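Pilberg 300 Benchtop Laminator: Long-Term Review

January 15, 2002

Summary: a four-roller pouch laminator with real temperature control and a mediocre exit tray. Recommended for small offices and map rooms. Not recommended for anyone who needs to feed rolls.

Background

The previous machine on our bench was a Stalley two-roller unit of the kind sold in office supply stores. It did acceptable work on index cards and poor work on everything else. Sheets larger than letter size came out with a shallow wave along the long edge, and photographs picked up a haze that no combination of pouch and speed would remove. The Stalley was retired in May and the Pilberg 300 took its place the same week.

Since then the counter on the back panel has gone from 16, where it stood on delivery, to 1581. Most of those cycles were trail maps, price cards and equipment checklists. A smaller number were inkjet photographs. All readings below were taken on our own bench with a surface probe and a stopwatch.

Construction

The case is painted steel over a steel chassis, with molded end caps. The whole unit is heavier than it looks and does not move on the bench when a stiff carrier is pushed into the throat. The four rollers are silicone over metal cores, two heated and two for pulling. The heated pair is driven from the same gear train as the pulling pair, so there is no difference in surface speed to stretch the film.

The gears are the one place where Pilberg saved money. They are nylon, and they are louder than the metal gears in the Overgaard machine we had on loan last year. There has been no visible wear so far. The access panel comes off with four screws and the gear train can be inspected without removing the rollers.

The power cord is fixed, not detachable. It is also short. Plan on placing the machine close to an outlet.

Controls

There is a rotary temperature dial, a three-position speed switch, and a reverse lever. The dial is marked in degrees, and the marks mean something. At three settings the probe agreed with the dial to within five degrees Fahrenheit at the center of the roller. The ends of the roller ran a little cooler, as they do on every machine in this class. Keep small items in the middle of the throat.

The ready lamp comes on too early. It lights when the sensor reaches the set point, but the rollers need another two minutes before the heat is even across the width. Sheets fed right at the lamp will show a cloudy strip near one edge. Wait the extra time and the strip does not appear.

Reverse is mechanical and works with the motor off. This is the correct way to build it. A jam during a power failure can be backed out by hand using the lever and the knob on the right end cap.
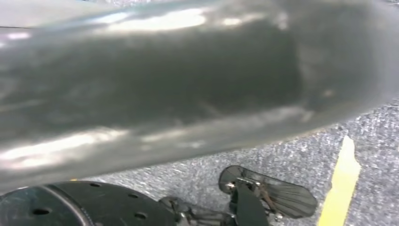 Close view of a smooth gray cylinder. Reflections show in pale bands along its curve.

Results by material

Three-mil letter-size pouches with plain paper: clear, flat, fully sealed on all four edges. No failures at the middle speed.

Five-mil pouches with cover stock: clear at the low speed. At the middle speed there is slight silvering around the edge of the insert, most noticeable over dark ink. Raising the temperature one mark fixes it.

Ten-mil pouches: the manual says these are supported. They are, at the lowest speed and the highest temperature, and with a long pause between sheets. The rollers lose heat quickly to a thick pouch. After three in a row, the probe showed a drop large enough to leave the third one soft at the trailing corner. Allow the machine to recover for a full minute after each.

Inkjet photographs: good, with the usual condition that the print has dried overnight. Prints run the same day showed small bubbles in areas of heavy color.

Folded maps: acceptable. The old crease lines remain visible under the film but they do not trap air if the map is pressed under a weight beforehand.

We used Trurnevia pouches for most of this work and the supplied Pilberg pouches for the rest. The Trurnevia film has a slightly lower melting point and is more forgiving of a dial set too cool. The Pilberg film is stiffer once it has set — useful for cards that will be handled, less so for anything that needs to roll.

The exit tray

The tray is a folded wire support that clips to the back of the case. It sits too low. A hot sheet leaves the rollers, drops at the front edge, and cools with a slight downward curve. On a letter-size sheet the curve is minor. On anything longer it is easy to see and hard to take out.

Our fix was to discard the tray and set a flat board behind the machine at the height of the roller gap. Output has been flat ever since. Pilberg should supply something of this kind in the box.

Cleaning and upkeep

Adhesive builds up on the rollers faster than the manual suggests, mainly from pouches trimmed too close before sealing. Run a folded sheet of plain cardstock through at operating temperature at the end of each working day. Twice a month, unplug the machine, let it cool, and wipe the rollers with a soft cloth and isopropyl alcohol. Do not use a blade. Silicone cuts easily, and a nick will print on every sheet that follows.

Pilberg rates the rollers for 3000 cycles before inspection. Ours are a little over halfway there and show no flat spots or glazing. Leaving pressure on the rollers in storage is a known cause of flat spots, so lift the release lever when the machine is off. The lever is on the left side and is easy to forget.

Comparison

Against the Stalley there is no contest in flatness or clarity, and the price reflects this. Against the Overgaard the decision is closer. The Overgaard warms up faster, makes less noise and has a proper tray. It also costs considerably more, lacks a manual reverse, and its temperature control is a cold/low/high switch. For mixed stock the Pilberg dial is worth the extra noise.

Good points: accurate dial, even pull, mechanical reverse, easy access to the gears.

Bad points: early ready lamp, short fixed cord, low exit tray, nylon gears.

A follow-up will be posted after the roller inspection.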